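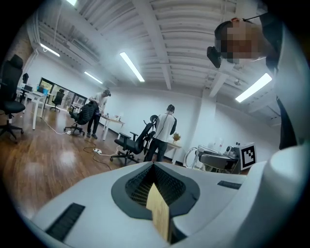
I have wanted to write up the Hagedorn floor polish for months, and now that it has been down since September I feel I can do it properly. We run the ground floor of the old Usthorpe building as an open office, and the wood had gone dull enough that visitors assumed it was vinyl. Look at it under the lights now! The floor is a medium brown with a real shine to it, and the long fluorescent tubes come back up as soft white patches, especially over on the left. You still read it as wood, and that was what I was most nervous about, having once put something on my hallway at home that looked like a bowling alley.

A little about how we got here. Gunther Rathjen, who looked after the building before me, swore by paste wax and a machine, and it did look lovely for a week or two each time. I don't have his patience. I tried Walden first, the water-based one in the tall bottle, and had no complaint about the color but plenty about the streaks. With white beams and a white ceiling overhead and that much light bouncing around, every missed overlap showed up by the door. The Hagedorn is thicker and stays workable longer, so you can go back over an edge before it grabs.

We did 2072 square feet in one weekend, two coats. Arsalan Talpur moved desks and I pushed the applicator. The first coat looked patchy when it went down and I had a bad hour – don't panic, it evens out as it dries. We left it overnight, did the second coat on Sunday morning and had the chairs back for Monday. The label says you can walk on it in socks after two hours, and that was true for us, although I'd give it longer before you drag anything.

Now the things I love. The smell is very mild (a bit like a new paperback) and was gone by Monday. It goes a long way: I ordered for three coats and have a can and a half left over. And cleaning is so much easier. A dry microfiber pad picks up nearly everything, and coffee wipes off with a damp cloth if you get to it the same day. Rolling chairs have left some marks in the busiest spot, near the printer, and I touched those up in January with a rag and a couple of spoonfuls of polish. I can't find the edge of the repair, and I have looked!

On to the grumbles. The cap is terrible. It glues itself shut after the first use, and I ended up pouring what was left into a jar. The applicator they sell to go with it isn't worth the money either – the pad sheds, and I spent a while on my knees with tweezers. I switched to a Plomemden flat pad I already had and it was far better. I'd also think twice in a room with one big low window and nothing else, where the shine could get tiring in the afternoon. With lights all along the ceiling it suits us very well, but a friend with a small study went for the matte version and is happier with that.

Five stars for the polish, two for the cap. If anyone has used the matte one on stairs, please leave a comment, as ours are next on the list and I haven't bought anything yet.

Posted 1 Feb 2026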